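Subject: Re: [cell-maint] dress pack on the bin cell, cable loop at the wrist
From: Hanne Kiiskinen
To: cell-maint list
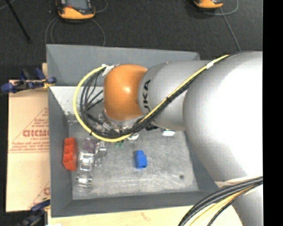
Elli, quick answers, I have to be over at Henderton by 11 so this will be rough.

Elli Ahonen wrote:
> Hi all, taking over the bin picking cell at Manninen from Wednesday.
> Three things before I touch it. One, how much slack do you want in the
> loop at the wrist? Looks like a lot to me. Two, are the zip ties OK or
> should I go to velcro? Three, we get a comms fault on the gripper,
> number 446 in the Tokoleck log, maybe once a shift, always with the arm
> low over the bin. Cable or connector?
> Also is there a checklist anywhere? Couldn't find one on the share.
> Elli

Slack first. Yes it's a big loop, leave it big. We ran it tighter in the spring and the yellow one took all the pull every time the wrist turned over to reach the corners. If you do shorten it, take out 30 mm at most, then jog the wrist end to end at slow speed and WATCH it. Both directions. The loop shouldn't go flat anywhere and it shouldn't hook the bin wall on the way in. Left side is the tight one.

Ties. Zip ties fine on the straight run along the arm. Velcro in the loop, I'd change that one over when you get a minute. Snug, so you can still twist the bundle with two fingers. Somebody pulled one down hard last year and we found the dent in the jacket when it was too late. Trim the tails flush, they scratch.

446. My money is on the connector at the gripper end but check the cheap stuff first:

- power off, lock out, then unplug and look for a bent pin
- wiggle test with the log open, start at the wrist and work back up the arm
- swap in the spare lead (top drawer, Vollel box, label says 87) and leave it for two shifts
- if it still faults on the spare, it's not the lead. Call me

Please don't swap the lead and re-tie the bundle on the same day, we did that once and never knew which one fixed it.

Bin: clamps before every run. It creeps a bit when the gripper pushes a part into the wall and then all your corner picks are off and people start blaming the camera calibration. Push on it by hand, if it moves at all tighten and re-check teh corners. Leave whatever mix of parts is in there, the clear ones are the ones worth testing on anyway. They still miss more than the rest.

Checklist, no. There's half of one in my notebook, mostly cable stuff and the tool offset check. Will type it up when I'm back. If anyone on the list has one for a similar dress pack please post it, ours hasn't been looked at since August.

Oh and labels. If you re-route anything move the label with it, readable from the operator side. Two of the black ones look exactly the same without.

One more, the tool offset. Check it after ANY work at the flange, even if you only had the connector off. Takes around ten minutes with the pointer. Write the old numbers down first, I didn't and lost an afternoon.

Phone's on after lunch.

Hanne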